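6.4 Loss of Level Reference in the Simulator View

This section applies to the Marnent two-arm model when it is run in the Iriva simulator. It covers fault code 49, in which the head view no longer agrees with the level of the room. Read Section 6.1 before you begin.

Signs of the fault

The walls and floor appear at a steep angle in the head view while the robot reports a normal standing posture. Arm commands may still be accepted. Targets picked from the view may be placed incorrectly, and an arm may be driven into nearby furniture.

CAUTION: Do not send arm or base commands while code 49 is active. If the simulator is linked to a physical robot, press the emergency stop on that robot before you continue.
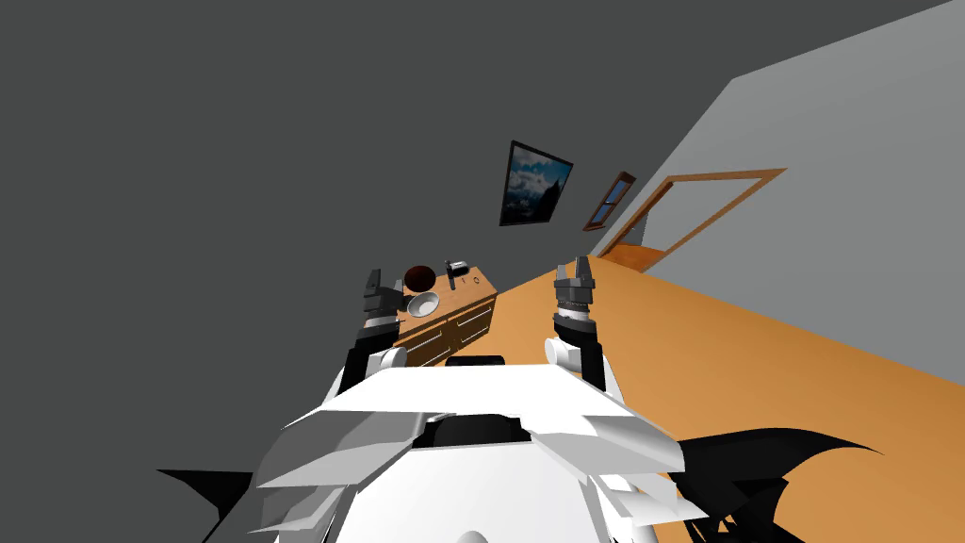

Figure 6-3. Tilted head view with the right gripper open and neither gripper touching the dresser.

Recovery procedure

1. Select Pause in the run panel. Confirm that the simulation clock has stopped.

2. Check both grippers in the head view. If either one is touching an object, go to Section 6.6. Do not continue with this procedure.

3. Save the event log. The log holds the last 830 entries, and older entries are overwritten when the run resumes.

4. Open Sensors, then Head, and select Clear Level Reference.

5. Wait 15 seconds. The status field changes from Lost to Searching.

6. Select Set Level From World. The floor line should return to horizontal.

7. Resume at the lowest speed setting and move each arm through a short test motion, one arm at a time.

8. If code 49 returns, close the run and reload the room file. Do not repeat steps 4 through 6 more than 2 times in one run.

Note: Restarting the viewer alone does not clear the fault. The level reference is stored with the robot model.

Note: Room files saved while code 49 is active keep the incorrect reference. Delete them and return to an earlier save.

Reporting

Send the saved log and the room file to Maxine Mudgway, Simulation Support. Reports involving a linked physical robot must also be sent to Fletcher Ruawai, Safety Office, before the robot is returned to service.

Section revised June 13, 2020.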